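Filed under: Workshop Tips > Benches, Bins and Storage

Working next to a pair of robot arms: bench habits that hold up

At Wirkitz we repair and repack small leather and plastic goods, mostly wallets, card cases and storage boxes that come back from shops. Two years ago it was all done by hand at long tables. Now a good part of the opening, checking and sorting is done by arms, and the people who used to do it spend their shifts setting up, finishing and dealing with whatever the arms can't manage. Most of the tips below came from the bench staff, and most of them would help in any shop where a machine has taken over part of a job.

Lay out before you start, and lay out the same way. A person will look for a bin that has been moved. An arm may be fine with it or may not, depending on how it was set up, and you don't want to find out in the middle of a batch. Ask whoever does the programming how much a bin can shift or turn before it matters. Write the answer on tape and stick it to the outside of the cell.

Use bins that are easy to tell apart. We buy ours from Graster and keep one color for each job. Clear organizers are good for small parts, because you can check what is left without opening the lid. Don't use them for scratched returns. The plastic gets cloudy and then it's no better than a cardboard box.

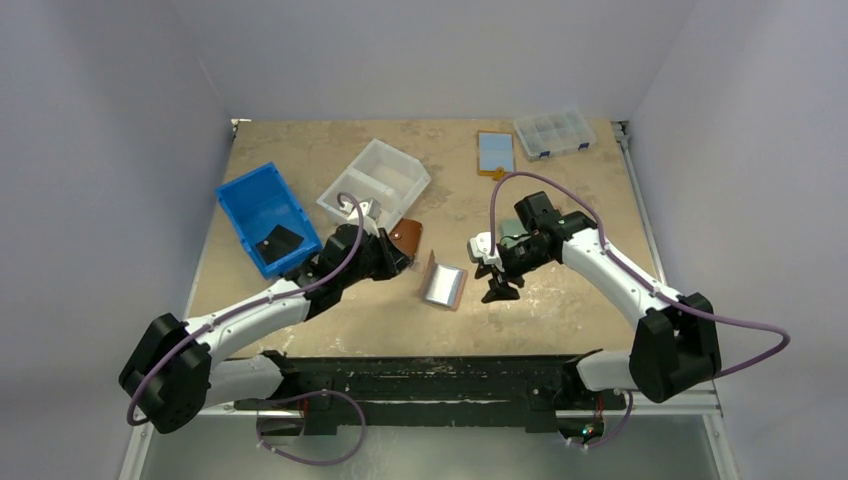
Folding goods are the slowest thing we run. A case with a stiff flap is easy enough, but a soft one closes up again when you let go of it. By hand you hold it open with a thumb and never think about it. For the arms, pre-flex the fold ten times before it goes on the table, and pull any paper insert straight so it doesn't catch. Snaps should be undone beforehand. It takes a few seconds for each piece and saves a stop later.

Keep a reject tray outside the reach of the arms. Put it at hip height on the side you walk in from. Anything the arms have given up on goes in there, and one person clears it every hour. When we let everyone clear it, no one did.

Wipe the tabletop with a damp cloth and a drop of dish soap, then a dry cloth. Do this with the power locked out. Skip furniture polish and anything with silicone in it, as it leaves a film and light pieces slide. Old stains that won't lift can stay. Scuffs are fine too, as long as you can't feel an edge with your fingernail.

Dust the hoses and cable covers once a month. A soft paintbrush gets into the ridges better than a rag. Look for rubbed spots while you're at it, mainly at the bends, and report them the same day.

About the hours. When the first cell went in, people were told their jobs would get easier. Lifting and pinching did go down, and two of our older hands say their wrists are better for it. Standing and watching went up, and that is tiring in its own way. Elīna Uibo, who runs the early shift, changed the rota so that no one minds a cell for more than 4 hours before moving to hand finishing. A batch is 400 pieces, so the change usually falls between batches. If your shop is planning something similar, sort out the rota first and the floor mats second.

Pay was the other question. Ours was settled by making cell setup a trained grade, with a short course and a sign-off. Get this in writing before the machines arrive. The people at Zariņš, down the road, left it until after and were still arguing in February.

Keep some hand work going. New starters here do their first batch by hand with a bone folder and a cloth, so they know what a good hinge feels like. Flasska leather cream works well on dry folds. Use very little, let it sit overnight, and buff it before the piece goes back in the bin.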